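3.2 What people do with a shared table

I'll admit I came to this question through my own kitchen. My family eats at a table that is also a desk, a mail pile and a place to leave keys, and I wanted to know how other households decide what gets to stay on it. Latrice Mbeki and I visited 15 homes in Fitzsimmons in February and asked people to talk us through a normal evening – who clears, who sets, who complains. We kept it loose on purpose. Most visits ran long, and we were fed at 2 of them.

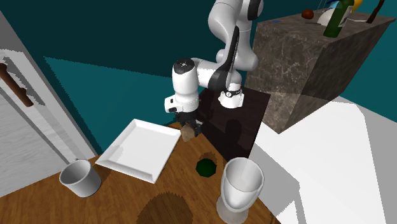

3.3 Clearing as a kind of talk

Clearing the table turned out to carry a lot of meaning. One mother in the Jurau apartments told us she stacks her son's homework "loudly" when dinner is close, and he knows exactly what that means. Others just start putting plates down on top of things (I do this too, I'm afraid).
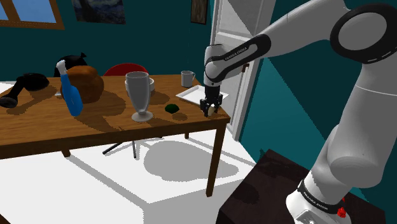
Anastasia Antoniadis coded the interviews and found eight kinds of signal, from the loud stack to the long sigh. We had guessed that bigger families would have firmer rules, but the firmest ones came from couples.

Figure 4. A tabletop with an irregular rock resting on it.
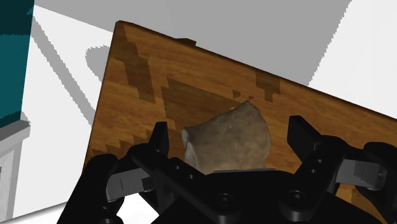

Small keepsakes were the hardest to sort. People would move a laptop without a thought and then eat around a seashell for years. When we asked why, they often laughed and changed the subject – so we went back over those parts of the tapes twice, and I still don't think we've got them right.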